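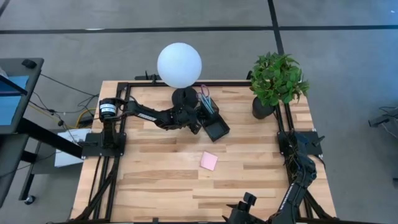

Svatopluk Hrubý respondeu:

Discordo de começar pelo Niseo. Para uma criança de nove anos que ainda troca o "f" pelo "v" e o "ch" pelo "j", o Niseo anda depressa demais. As listas vêm por tema (animais, cozinha, escola) e não por dificuldade ortográfica. O meu filho acertava tudo ao fim de dois dias porque decorava a ordem, e no ditado seguinte escrevia "vaca" com "f" outra vez.

Início Fóruns Apps educativas Leitura e escrita Entrar Registar

mae_de_dois escreveu:

A ordem das listas pode ser baralhada. Vai-se às definições, separador do adulto, e liga-se "ordem aleatória". Vem desligado de origem. Quanto ao resto concordo em parte: o tema não ajuda quem tem dislexia, mas dá para criar listas próprias. Eu faço uma por semana com as palavras que a professora manda.

Svatopluk Hrubý respondeu:

Não sabia da ordem aleatória, vou ver. Mas se tenho de escrever eu as listas, pago a assinatura para quê? O Zimwood já traz as palavras agrupadas por som e repete as que a criança falhou.

pturma4B escreveu:

Sou professora do 1.º ciclo e usei os dois na sala. O Zimwood tem um problema que aqui ainda não foi dito: a voz. Parte das palavras está gravada em português do Brasil e parte em português europeu. Num ditado isso conta. Tive um aluno que ouviu "tia" como "tchia" e escreveu o que ouviu. A culpa não foi dele.

Thierry Besnard escreveu:

A voz muda-se. Na versão nova há um pacote europeu à parte, com 1,422 palavras (é assim que aparece no ecrã, com vírgula, porque o menu ficou por traduzir). É preciso descarregá-lo com rede, depois funciona sem internet. Ocupa 90 MB.

pturma4B escreveu:

Nos tablets da escola não posso instalar pacotes, só as aplicações que o agrupamento autoriza. Em casa acredito que resulte.

rui.m.t escreveu:

Pergunta de quem está a chegar ao assunto: a minha filha tem PHDA, não tem dislexia. Lê bem. O que falha é a organização, esquece-se dos trabalhos e começa três coisas ao mesmo tempo. Alguma destas serve ou estou no tópico errado?

mae_de_dois escreveu:

Nenhuma das duas. Para isso experimenta o Vasseur. É uma agenda por cartões - a criança vê uma tarefa de cada vez e só passa à seguinte quando marca a anterior. Tem temporizador visual. O meu mais velho usa-o para os trabalhos de casa com blocos de cinco minutos e uma pausa.

Thierry Besnard escreveu:

Cinco minutos parece-me pouco. Com a minha sobrinha fizemos assim e passava mais tempo a mexer no temporizador do que a trabalhar. Também não gosto das moedas que o Vasseur dá por cada cartão fechado. Ela dividia tarefas pequenas em mais pequenas para receber mais moedas.

mae_de_dois escreveu:

As moedas desligam-se. E dividir tarefas é metade do que se pretende, não vejo aí grande mal.

Thierry Besnard escreveu:

"Pegar no lápis" e "pousar o lápis" como duas tarefas? Eu vejo.

Svatopluk Hrubý respondeu:

Voltando à ortografia. Liguei a ordem aleatória no Niseo e fizemos a lista da cozinha. Falhou quatro palavras que na semana passada acertava sempre. Portanto a opção serve para alguma coisa, pelo menos para eu saber o que ele não sabe. Continuo a preferir o Zimwood para os pares de sons.

pturma4B escreveu:

Faz sentido usar o Zimwood para treinar e o Niseo para verificar. Só pedia que não deixassem de escrever à mão. No teclado a criança escolhe entre letras que já estão à vista, no papel tem de se lembrar delas. Dez palavras num caderno, depois da aplicação, chegam.

rui.m.t escreveu:

Obrigado pelas respostas. Instalei o Vasseur, sem moedas e com blocos de dez minutos. Alguém sabe se o Zadositz sincroniza com ele? É onde a escola dela publica os trabalhos.

mae_de_dois escreveu:

Diretamente não. Eu exporto o calendário do Zadositz e importo no Vasseur ao domingo à noite. Os acentos às vezes saem trocados e tenho de corrigir os títulos à mão.

Thierry Besnard escreveu:

Os acentos resolvem-se escolhendo UTF-8 na janela de exportação. Está ao fundo, em "avançado".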